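Looking After a Work Table

3 min read

A work table takes more abuse than anything else in the house, and most of the damage comes from small things left on it overnight. I have kept the same one going for 20 years with very little effort.

Clear it completely once a week. Putting things back is when you find out what you never use. I keep a shoebox underneath for anything I can't place, and in July I empty the box.

Wipe with a damp cloth, then a dry one. Skip the spray polish if you glue or paint on the surface. Dried glue lifts with an old plastic card held nearly flat – a metal scraper will leave a line you'll see forever.

Lay down a mat before you set anything heavy or sharp-edged on the top. A cut piece of old carpet does the job, pile side down. 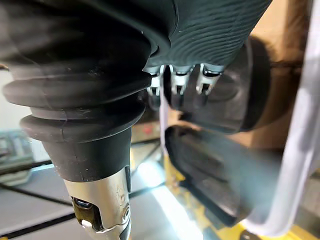 Small parts go in a muffin tin while you work. Start at the top left and go across in the order things came off, then work backward when you put them on again. If you get called away, lay a tea towel over the tin.

Tighten the leg bolts twice a year. Go around once by hand, then once more with the wrench.

Comments

Yeshi Jemal: I use a cookie sheet with a rim. Same idea, and it slides into the oven drawer.

Pirmin Riedl: Does the carpet hold grit? Mine scratched the varnish.

Leandro Lorente: Pirmin, shake it out every time. I switched to cork and like it better.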